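The Maintenance Record

The Clakbridge office of Winuva kept one hand-held gripper in service past its scheduled retirement, and Munther Hakim was the technician responsible for it. The service instruction allowed 400 cycles between inspections. Mr. Hakim inspected it every morning.

On October 8, 2025, he recorded that the left jaw closed late. He removed the pads, cleaned the seats and fitted replacements from the Osolura kit. He then checked the play at each pivot and wrote the figures in the register, in ink, as the instruction required. The supervisor, Ms. Bălan, read the entry twice.

"You have written that it hesitates," she said. "The approved term is delay."

"A delay is the same each time," Mr. Hakim said. "I tried it 14 times."

She considered the matter and initialed the page. The acceptance trial was to be held at a furnished desk, with a clear storage box as the test article. 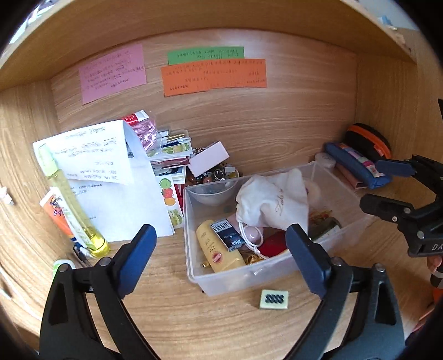
Acceptance trial, desk station: jaws open at the storage box.

Mr. Hakim closed the grip slowly and listened to the pivots. Ms. Bălan stood beside him with the register open and her pen uncapped.

"Delay?" she asked.

"Once more, please," he said, and opened the jaws.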